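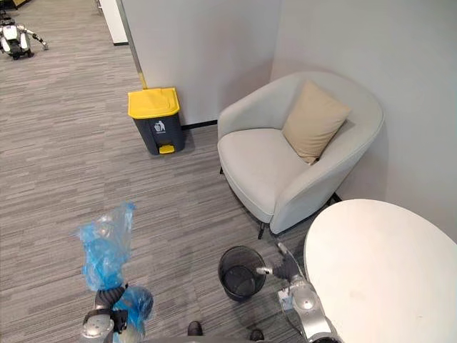

Subramaniam

Rear subframe bushes: a record of the work and some notes for other owners

Readers of this blog will be aware that the estate has been off the road for much of the winter. The work is now complete and the car has covered 400 miles since it was returned to use. Several owners have written to ask what was involved, and the following account is intended to answer those enquiries in one place.

The first indication of wear was a dull knock from the rear of the car when the clutch was taken up in first or reverse. It was at first attributed to the exhaust, then to the propshaft coupling, and both were examined and found to be in acceptable condition. On the motorway the car had also developed a tendency to move slightly to one side when the throttle was released. With the car raised and a long bar placed between the subframe and the body, the front two mounts moved far more than they should. The rubber had parted from the outer sleeve on one of them over perhaps half of its circumference.

A quotation was requested from Gultard, the garage in Plilloden which has carried out the annual test on this car for some years. The figure given was £599, inclusive of four new mounts and a wheel alignment. I regard that as a reasonable price for the labour concerned. I nevertheless decided to undertake the work at home, chiefly in order to inspect and treat the underside of the body while the subframe was out of the way.

Choice of parts

Three options were considered: original equipment rubber, an uprated rubber mount, and polyurethane. Solid aluminium mounts are also sold for this model but were ruled out for a car which is used daily and carries passengers. Polyurethane was given serious thought. It may be fitted without a press, and it can be replaced in halves. Against this, owners of similar cars report that it transmits more differential noise, and it requires greasing at intervals which I am unlikely to observe.

The decision was made in favour of the Larnov uprated rubber set. The price was £212 delivered, which included new bolts and washers. The mounts were well packed, the outer sleeves were free from burrs, and each mount carried a moulded arrow to show the direction of travel. The printed instructions were less satisfactory. They refer to a spacer which is not supplied with the estate kit, and a good part of one evening was lost in searching the packaging for it. Any reader who orders the estate kit may disregard the paragraph in question.

Removal of the subframe

The car was placed on four stands, with the rear set high enough to allow the subframe to pass beneath the sill on a trolley jack. The exhaust was removed from the front joint rearwards. The handbrake cables were released at the lever and drawn back, and the propshaft was unbolted from the differential and tied up to one side. The propshaft must not be left to hang from its centre bearing.

The brake hoses presented the greatest difficulty. It is possible on some cars to unbolt the calipers and hang them from the springs, leaving the hydraulic circuit undisturbed. On this one the pipes run along the subframe itself and must be separated. Both unions on the nearside had seized to the pipe, and the pipe turned with the union as soon as any load was applied. They were cut, and new lengths were made up in copper-nickel. I would advise any owner embarking on this task to have pipe, unions and a decent flaring tool in hand before starting. The parts counter in Plilloden closes at noon on Saturday, as I was reminded when I arrived at ten past.

The four subframe bolts had been soaked in penetrating oil each evening for a week. Three came out with a breaker bar. The fourth required heat, applied with care and with the sound deadening above it already pulled back from inside the boot. A fire extinguisher was kept within reach throughout.

Extraction and fitting

The old mounts were drawn out with a threaded rod, a thick plate and a length of tube turned to suit. This tool may be hired, but the hire charge was close to the cost of making one. The rear pair came out cleanly. The front pair left their outer sleeves behind, and these had to be slit with a hacksaw blade and folded inwards with a cold chisel. It is slow work. The blade should follow the sleeve only, as a deep score in the subframe bore will be a starting point for corrosion.

With the subframe bare, the opportunity was taken to remove loose scale with a wire cup and to apply a rust converter, followed by two coats of chassis paint and cavity wax in the closed sections. The body mounting points were cleaned and closely inspected for cracks, a known weakness in this range. No cracks were found. Fresh seam sealer was applied where the factory material had lifted.

The new mounts were pulled in with the same tool, using soapy water on the sleeves. Grease should not be used. The first was fitted with the arrow a few degrees out of true and was withdrawn and refitted. A line scribed on the subframe before pressing would have prevented this, and such a line was scribed for the other three.

Refitting was carried out in the reverse order, with one observation. All suspension arm bolts must be left loose until the weight of the car is on its wheels. If they are tightened with the suspension hanging, the rubber in each arm will be twisted at normal ride height and will fail early.

Result

The knock on taking up the drive has gone. The car now holds its line when the throttle is lifted at speed. There is a slight increase in noise from the differential between 50 and 60 mph, audible with the radio off, and I have no complaint to make of it. The alignment was checked at Gultard and the rear toe was brought back within limits; the camber required no adjustment.

The work occupied 6 days in all, spread over a longer period on account of the weather and the brake pipes. A person with a lift and a proper press would need far less time.

Two matters remain outstanding. The differential oil was changed while access was good, but the output shaft seal on the offside shows a slight mist and will be replaced in March, together with the rear wheel bearing on that side. The exhaust hangers are also due for renewal, the present ones having been stretched during removal. Questions about the extraction tool may be left in the comments, and I will supply the dimensions of the tube and plate on request.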